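Drainage & Pavement Forum > Residential and Private Roads > Cracks, Joints, Sealing

Thread: Transverse crack on a private road, rout and seal or just overband?

kisel_rd_assoc
Two-lane private road, 31 years old by the plat, hot mix over crushed stone. Last overlay was before I moved here and I can't find a record of the thickness. There is a transverse crack on the outside of a left-hand bend, running toward the right side. Width is 3/8 inch at the widest and closes to hairline toward the center. No faulting that I can feel with a straightedge. Concrete curb on the inside of the bend, no gutter pan.

Two quotes so far. One contractor wants to rout to 3/4 by 3/4 and fill with hot-applied rubberized sealant. The other wants to blow it out and put down a 4 inch overband with no routing. The second is a lot cheaper. Climate is cold winters, frost depth well under the base. Which one would you take?

C_Mercado
Rout and seal. A transverse crack in a frost climate is a working crack until proven otherwise. Overband with no reservoir puts all the movement into a thin film, and the film splits at the edge of the crack during the first hard cold snap.

Crisanto Mercado

oranuch.y
I would not route 31 year old asphalt without looking at it first. If the mix is brittle the router will spall the edges and you end up with a wider, ragged crack and nothing sound for the sealant to bond to. Take a screwdriver to the edge. If aggregate pops out, leave the router on the truck.

The overband also has a plow problem. Four inches wide and proud of the surface is fine until a blade catches it. Ask for a squeegee finish, flush or close to it.

C_Mercado
The surface isn't 31 years old. He said there was an overlay.

oranuch.y
He said an overlay of unknown date and unknown thickness. That could be 1 inch of fine mix from 25 years ago. Routing 3/4 deep into a 1 inch overlay gets you most of the way to the interface, and then water has a path to travel sideways.

kisel_rd_assoc
Screwdriver test done. Edges are firm at the wide end, a few loose stones near the center where it is hairline. I can pay for one core if it would settle anything.

p_ebrahimi
One core is worth it if you take it on the crack, not next to it. On the crack tells you whether it goes full depth (thermal, or reflected from below) or stops in the overlay. Next to it tells you thickness only. Log the layer thicknesses and whether the lifts come apart in your hand. Debonded lifts change the whole discussion.

Also, when did you measure the width? A crack at 3/8 in September can be past 1/2 in January. Set two PK nails, one each side, and measure between them with a caliper every month. Write down pavement temperature with each reading.

restex_user5
Everybody is overthinking a driveway. Pour bottle in it from the hardware store every fall. I've done mine for 13 years.

p_ebrahimi
Cold pour is okay for hairline. It shrinks as it cures and at 3/8 it will sit low and pull off one wall. If you have refilled the same crack 13 times, that is the performance data.

restex_user5
It's 13 refills at nearly no cost. Compare that with a routing crew's mobilization charge for one crack. His road is not an interstate.

C_Mercado
That part is fair. For one crack the mobilization is most of the price. Get a linear footage for the whole road and bid it together.

golsh_f
Question about the curb. With no gutter pan, where does the water go on that bend? If the road is superelevated toward the inside, the curb line is carrying all of it, and the joint between curb and asphalt is probably letting in more water than the crack is. I would seal that joint before anything else. Same hot-applied material, roughly 5 pounds of it will tell you how thirsty the gap is.

kisel_rd_assoc
Falls to the inside, yes. There is an inlet farther down past the bend. I had not considered the curb joint, neither contractor mentioned it.

oranuch.y
They wouldn't, you asked them about a crack. Agree with golsh_f on the order of work. Curb joint, then the wide part of the crack. Leave the hairline alone until it opens.

m.arabzadeh
Whatever you choose, specify the sealant by ASTM D6690 type in the contract. Type I is a moderate climate product. For cold winters ask for Type II at minimum, and Type IV if the local lows justify it. "Rubberized" by itself means nothing on an invoice. Require dry walls and a hot air lance before placement - compressed air alone will not dry a crack the morning after rain.

kisel_rd_assoc
Thanks. Plan is a core on the crack, nails set, and a revised bid on total footage with the curb joint included.
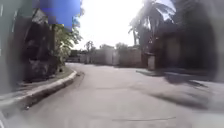
The bend, curb on the left. Thin dark line low on the road is likely the crack.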